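Duties of packing staff after a sorting cell is installed

Posted in Workplace and Employment, by the packing supervisor at Adams

Our site in Grukville packs mixed snack orders by hand. In November the company will install a Flatine sorting cell, and 10 of the 25 people on my shift will move from packing to a role described as "demonstration and exception handling." The notice does not explain what that role involves. I would be grateful for information from sites that have completed a similar change, particularly on training, grading and pay.

trundora_ops
Our site made this change two years ago. Demonstration staff use hand-held grippers to pick up and place products, and the recordings are used to train the cell. Soft packets require the most practice, as the jaws must meet the sides of the packet without crushing it.

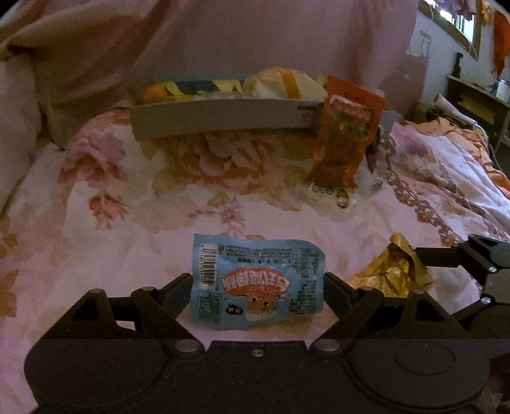

Hand-held gripper at a light blue snack packet, with a gold packet to the right.

Staff received 2 weeks of paid training, and the first recordings were reviewed with them individually. Exception handling means clearing items the cell has refused, such as torn or folded packets. The work is slower than packing but requires steady attention, and several employees reported sore wrists in the first month. I recommend that you request a written rotation schedule before the start date. Our grading was reviewed only after staff asked for it in writing.

linelead58
Check your contract. If the job title changes, the pay grade may change also.

nightshift_rep
I agree with the first reply regarding rotation. Please also ask whether recordings will be used to measure individual speed. At our plant this was left unclear, and it caused more concern than the equipment did. The policy now states that they may be used for training the cell only.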